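Reviews > Soft toys > Uleo bunny by Pakico
2 min read | 37 shares

The Uleo is a lavender plush bunny with soft, fuzzy fur. I bought mine in July and it has been in use since.
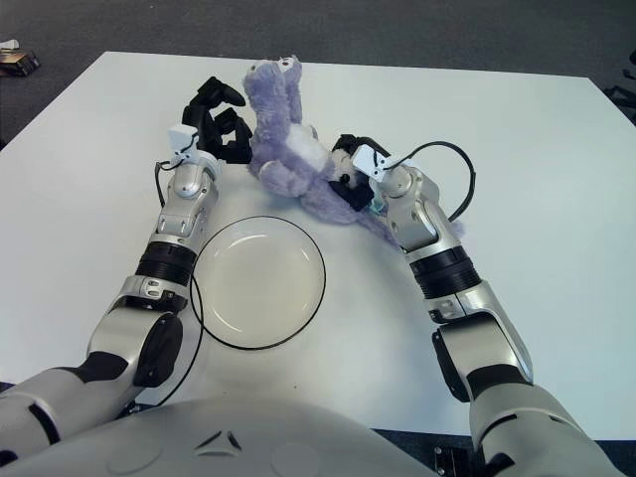
Fur and washing

It has had several cool washes in a pillowcase. The fur dried a little flat and came back with a soft brush.

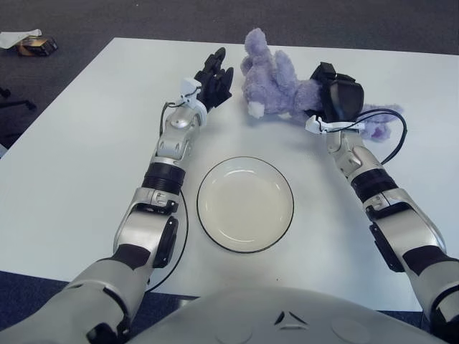

Tomoyo Wada found the tail went lumpy after a machine wash and had to be teased out by hand. Mine stayed even, but I keep the spin low.

The face is embroidered — no hard eyes to come loose. There is a white belly patch, a pale mint-green bow at the neck and paw pads on the feet. The long ears have pale pink lining.
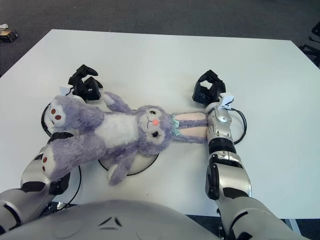
Does the bow come off? It is stitched at the back, so you would need to unpick it.

I would buy it again at the same price.

121 comments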